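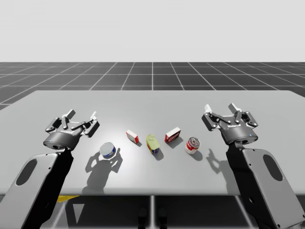
## Sixteen years behind the counter

Afroza Roy opens the Gruvamside corner store at 6 a.m. and has done so since she took over the lease from her uncle. The shop is 16 feet wide. She stocks mostly canned goods, rice, boxed cereal and milk, plus a shelf of spices that she orders herself.

"People think they want choice," she says. "They want the same soup they bought last time."

Her hardest year was the one when the Lutard supermarket opened three blocks away. Sales of bread dropped by half in a month. She stopped carrying the big loaves and started opening on Thursday evenings, when the Lutard closes early for stocking.

"Thursday is my best night now. I sell eggs, batteries, whatever they forgot."

Most of her dry goods come from Tsutomu Tamura, who runs the Hoshino warehouse across the river. He supplies some 90 small stores and does the Gruvamside run himself. Tamura says the orders have gotten smaller but come more often.

"She used to take a full case of everything," he says. "Now it's a half case, twice a week. I had to change my prices for that, and we argued."

They settled on a flat delivery fee. Neither would say how much.

Roy still keeps a paper ledger. Last November she went through it and found 1,994 sales on credit, nearly all of them paid back. Three customers moved away owing money. One mailed a check later from another state.

She has been asked whether she would sell the lease. An offer came in the spring and she turned it down.

"My knees are bad, so ask me again after winter," she says. "The freezer needs replacing first anyway."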